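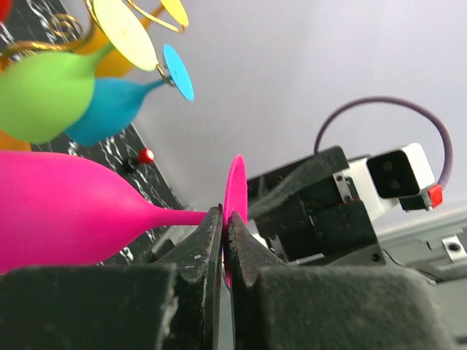 Can a machine put the glasses away yet? Flumari says so

23 Oct 2023
By Nayara Nogueira

Hanging a wine glass on a rack is a job most people do while thinking about something else. Flumari, a small automation firm, would like to be paid for teaching a machine to do it, and this month it invited a handful of shop and café owners to its workshop to see how far it has got.

The answer depends on who you ask. Flumari says its two-armed system, called Tirnus, can handle stemware on a wire stand "at a level suitable for supervised trials". The word supervised is doing a lot of work there. A member of staff stood within reach of the machine all morning, and she was not there to pour the drinks.

The glasses were silicone, in bright colours, the kind sold for picnics and boat trips. Drop one and it bounces. Ademir Barbosa, who runs the trials, said soft glasses were a sensible place to begin and that real glass would follow in November. He would not say how many real ones the firm had budgeted to break.

The grippers hold each glass by the edge of its round foot, a thin disc between two black fingers. It is an odd grip to anyone who has worked behind a bar, where you take the stem or turn the glass over and slide the foot in. Barbosa's argument is that the foot is flat, and flat things are easy for a machine to pinch. The trouble is what happens to the rest of the glass, which sticks out sideways with all the weight of the bowl at the far end. A person feels that and shifts their fingers. Tirnus has no sense of touch to speak of and relies on its cameras.

In the figures handed out to guests, Flumari counts 200 attempts, with a person stepping in on 21 of them. That sounds respectable until you picture it in a kitchen. A helper who needed rescuing that often would be sent to do something else, and the sheet gives no time per glass. I asked for one and was told speed was "not the focus at this stage".

It never is, at this stage. Readers with long memories may recall Trotiteo, the shelf-filling machine that was going to free up night staff in small supermarkets. Rogério Teixeira had one in his shop for a trial. "It filled shelves beautifully if I opened the boxes, turned the tins the right way and moved the trolley for it," he said. "By then I had a tin in each hand anyway."

Neusa Rocha, who owns the Pacheco café and was among those invited, was kinder than I expected. She liked how gently the arms moved and thought the wire stand, with its loops and curls, was a fair test — fairer than the straight rails she had seen in other demonstrations. She still isn't buying.

"My glasses come out of the washer hot and wet, and there are 200 of them on a busy night," she said. "They're not all the same, either. Somebody's put a tumbler in with them, or there's one with a chip. I want to see it cope with that."
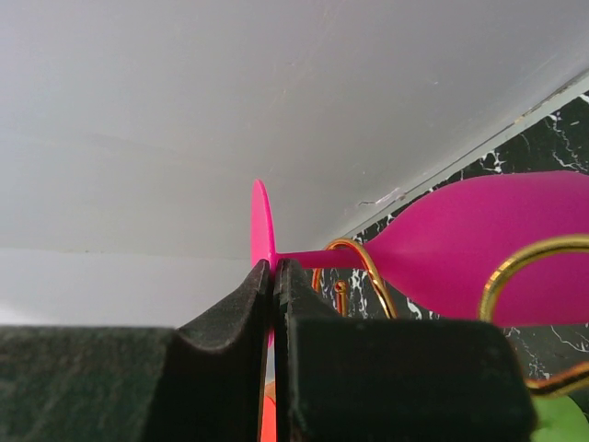

What happens next

Flumari plans 2 café trials, with the places yet to be named. Ronaldo Lacerda, who handles sales, said customers would pay a monthly fee and that it would be "in line with part-time wages". Asked whose wages, and for how many hours, he promised to send details. They had not arrived when this was written.

There is a decent case for this kind of work. Wrists and backs suffer in kitchens, and plenty of owners struggle to find people for late shifts. Barbosa made that case well, and he was frank that loading the dishwasher, wiping down and sorting broken items are all beyond the machine for now. The firm's leaflet is less frank. It shows the word "kitchen" on nearly every page and mentions only one task that might be done in one.

Rocha has agreed to go back when the real glasses come out. She has offered to bring a box of her own, including the chipped ones.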